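Matte white benchtop, what are you cleaning it with?
Home > Kitchens and Laundries > Benchtops

gumleaf_415
We put in a matte white top from Trodel in August. Came to just under $3000 with delivery. It looks good until you touch it. Olive oil leaves a dull patch and the spray from the supermarket leaves streaks. What are other people using?

tapwasher
Warm water, one drop of dish soap, microfibre cloth. Then go over it again with plain water. The streaks are leftover product.

Moss Vale Reno
Disagree on the soap. We have had ours 4 years and soap film was the whole problem. I use metho and water, half and half. Check your warranty card first, as some of the Hotaso tops exclude it.

gumleaf_415
Tried tapwasher's method on Saturday morning, rinsed twice. Photo from the end near the wall.
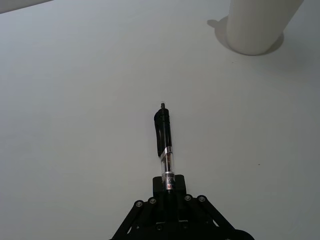
After soap and two rinses, no flash

tapwasher
Looks even enough to me. Is the oil patch in that part?

gumleaf_415
No, that's over by the cooktop. Still there, a bit fainter.

Moss Vale Reno
Then the soap hasn't fixed it. Bicarb paste, ten minutes, wipe off. Don't scrub.

dunny_budgie
Please don't put bicarb on a matte finish. I polished a shiny spot into mine and Fakhoury quoted me more to refinish it than I paid for the sink.

Moss Vale Reno
I said don't scrub.

dunny_budgie
Wiping it off is scrubbing if it has dried.

tapwasher
Ring Trodel and ask what they recommend for grease. It's their colour and their warranty.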